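Retent: germination and seed-keeping records

README, third release

Retent is a table of germination tests on home-saved vegetable and flower seed. The seed came from members of the Tridness seed exchange and was tested in the exchange's back room between January and April, over four winters. Each row is one test of one packet.

The data were first kept on paper cards. Ayane Koyama typed up the first two winters and designed the columns. Dexter Hutchins did the later two and wrote most of this file.

What is in the folder

tests.csv is the main table, one row per test.
packets.csv has one row per packet, with the crop, the variety name and how the seed was stored.
growers.csv has one row per grower, with a code in place of a name.
names.csv matches the spellings on the packets to the spellings we settled on.
notes.txt holds the remarks from the backs of the cards, keyed by test number.

The files are plain text, UTF-8, comma separated, with a header row. Dates are given as a month and the winter number. The day was not written on most of the early cards and we left it out throughout.

Size

There are 400 tests in the main table. They cover 332 packets. Most packets were tested once; the others were tested again in a later winter or repeated after a failed run. The repeat_of column gives the number of the earlier test if there was one.

How the tests were done

Seeds were counted onto a damp paper towel, rolled up, and put in a plastic bag with the packet number written on it. The bags stood upright on a shelf over the radiator. Peas, beans and squash were given more room and a thicker towel. Lettuce, celery and a few of the flowers were laid on top of the paper under a clear lid so they got light.

A seed was counted as germinated when the root was as long as the seed itself. Seeds that split but made no root were not counted. Moldy seeds were taken out at each check and entered in the moldy column. They still count toward the total sown.

Checks were made on Saturday mornings and once more in the middle of the week. This means the days_to_first column is coarse. A value of seven can mean the first root showed on day five. Anyone comparing speed between crops should keep that in mind. 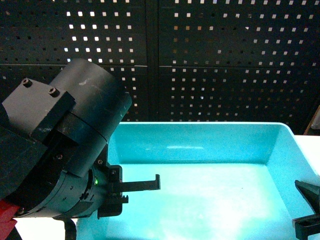
Why do some tests have fewer seeds than others?
Growers did not always bring enough. The usual test used 20 seeds in the first winter and 25 after that, and small packets of things like squash were tested with whatever could be spared. The sown column gives the number used, so work from germinated divided by sown and ignore the percent written in the notes.

Columns in tests.csv

test_id: a number, never reused.
packet_id: points to packets.csv.
winter: 1 to 4.
month: January, February, March or April.
sown: seeds put down.
germinated: seeds that met the rule above by the last check.
moldy: seeds removed for mold.
days_to_first: day of the check at which the first germinated seed was seen. Blank if none.
days_total: length of the test.
method: roll, surface or pot.
light: y or n.
tester: AK, DH or other.
repeat_of: test_id of an earlier test of the same packet, or blank.
flag: see below.

Columns in packets.csv

packet_id: a number.
grower_id: points to growers.csv.
crop: common name in lower case, such as bean or marigold.
variety: the settled spelling. Blank if the packet had none.
harvest_age: years since harvest at first test, in whole years. Zero means the autumn just gone.
container: paper, glass, bag, tin or unknown.
kept: house, shed, refrigerator, freezer or unknown.
dried: how the grower said the seed was dried, in their own words, shortened.

Storage answers come from a slip the grower filled in. Nothing was checked. "House" covers everything from a cold pantry to a kitchen drawer next to the stove, and a few people wrote both "shed" and "house" on one slip. Those rows say unknown and the full wording is in the notes.

Flags

L means the label was damaged or hard to read.
D means the towel was found dry at a check. It was dampened again and the test went on.
H means the radiator was off for part of the test. There are 17 of these, all in the second winter, when the boiler was being replaced.
M means seeds from more than one variety were seen in the packet.
X means the result should not be used. The row is kept so the numbering has no gaps.

A row may carry more than one letter. We suggest dropping X from any analysis and running the rest with and without H. In the second winter the peppers and eggplants suffered most from the cold, and the cabbage family hardly noticed.

Variety names

This part took longer than the tests. The same runner bean arrived under five spellings. A climbing bean that several families in the Cetau valley grow is called Cetau Black by some of them and Aunt's Black by others, and one packet just said "the black ones." We put them together only when the grower agreed they were the same, or when Ayane had grown both side by side. Otherwise they stay apart, even where we suspect they match.

The tomato sold for years by the Michalski nursery is entered as Michalski Early. Growers have been saving their own from it for a long time, and plants from different gardens now look different. Some are flattened and ribbed, others are close to round. Treat it as a group of related strains. If you want the strains separately, use the grower code together with the variety.

Names in names.csv that end in a question mark are our best guess at the handwriting.

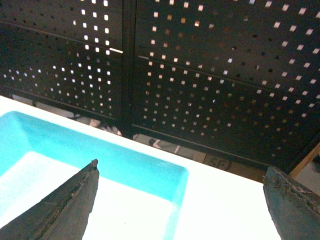
The same goes for squash, with the added trouble that squash crosses freely. Only a few growers tied the flowers shut and pollinated by hand. Where they did, the note says so. For the rest, the variety name tells you what the parent plant was called, and you should not expect more from it.

Growers

Codes were given in the order people first brought seed in. The growers table has a rough location (valley floor, hillside or town), the number of years the person has saved seed, and whether they grow under cover. Everyone signed a slip agreeing to this. Two growers asked to be left out after the second release, and their packets and tests have been removed. Their test numbers are missing from this release, and that is the one exception to the statement above about gaps.

Please do not try to work out who the growers are. In a place this size it would not be hard.

What the data can be used for

It is reasonable to use the table to see how well common crops hold up in ordinary homes over one to six years. Beans, peas, tomatoes and lettuce have enough rows for that. We use it ourselves to decide which packets go on the swap table and which go in the "sow thickly" box.

It has also been used in a school statistics class, where the dry-towel flag was good for a discussion about what to leave out.

What it should not be used for

The packets were not a random sample. People tended to bring seed they were unsure of, particularly old seed found in the backs of drawers, so the results for older packets may be worse or better than what you would find elsewhere. The parsnip rows are nearly all from two gardens. Onion and leek have too few rows to say anything about storage.

A germination test on a warm shelf does not tell you what comes up outdoors in a cold spring. Nothing was recorded after the last check. Some growers took the sprouted seed home and potted it on, but we have no figures for that.

The table should not be used to grade seed for sale.

Known problems

In the first winter, moldy seeds were not written down separately. Those cells are blank and should not be read as zero.

Harvest age for swapped packets can be off by a year. Some people write the year they got the seed and others the year it was picked.

Three tests marked "pot" were done in compost and ran longer than the others. Leave them out if you are using days_total.

The light column was filled in afterward for the first winter, from memory.

Changes in this release

Added the fourth winter.
Split "fridge/freezer" into two values. Older rows were corrected by asking the growers.
Moved card remarks out of the main table and into notes.txt.
Fixed a batch of radish rows where sown and germinated had been swapped.
Removed the two growers mentioned above.

Paper cards

The cards are in a box file at the exchange and can be looked at by arrangement. The box holds 200 cards and is full, so the third and fourth winters are in a second one with a green label. If a card and the table disagree, go by the card and let Dexter know the test number.

Use and credit

You may copy, change and share these files for any purpose. Please credit the Tridness seed exchange and give the release number. If you correct a variety name, we would like to hear about it, with a word on how you know.

Next release

A fifth winter is planned, with a fixed 25 seeds for every packet that has enough, and the slip has been changed to ask for the picking year in its own box. We also hope to retest the glass-jar beans from the first winter if the growers still have any left.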